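# Black jumper covered in fluff every time I fold it on the bed

**Mirgate Household Help › Laundry and clothes**

**Udeo**
Member, 7 posts

I do my folding in the bedroom as there's no table big enough anywhere else. The bed has a thick plush blanket on it. Light things are fine but anything black comes up covered in bits, and by the time I've folded it I have to go over it with a roller. I wash at 30 with the darks on their own, so I don't think it's the machine.

Is there a way of folding large black tops on a blanket like this without picking up fluff, or do I need to find somewhere else? Also I can't get the big ones square. The sleeves always end up poking out of one side.

8 May 2019

---

**Pritine**

Just take the blanket off the bed.

---

The fluff and the crooked fold have the same cause. A plush pile grips the cloth, so when you drag one side across, the underneath stays where it is and the whole thing twists. Every drag also pulls fibres off the blanket.
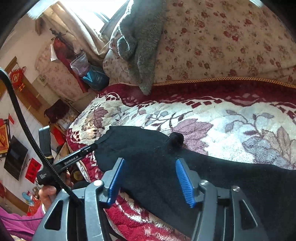
**Morris**
*Moderator, Laundry and clothes · 3,000 replies*

A big black garment spread out on a plush blanket gives you a lot of cloth touching a lot of pile, so handle it as little as you can once it is down.

Put a flat cotton sheet over the blanket first. An old pillowcase slit down the sides will do for a T-shirt but not for a large jumper. Shake the garment away from the bed, then lay it face down and smooth it from the middle outwards.

For the fold:

- Bring one side in to the middle, lifting it clear of the sheet. Don't slide it.
- Turn the sleeve back on itself so it lies straight down towards the hem. If it sticks out past the side, turn it again at the elbow.
- Do the same with the other side.
- Fold up from the hem in halves or thirds, depending on your shelf.

If the edges wander, hold the fold at the shoulder with one hand while you move the hem with the other.

As for the blanket, wash it by itself if the label allows, and never with the darks. Mine goes in at 40 but some plush ones say 30, so check. New ones shed a lot for the first few washes. I washed ours twice in July and it has been better since, though it still leaves a bit on wool.

---

**Udeo**

Tried it with a sheet tonight. Much less fluff. Sleeves still a bit off on the left but it fits in the drawer. Will do the blanket at the weekend, the label says 30.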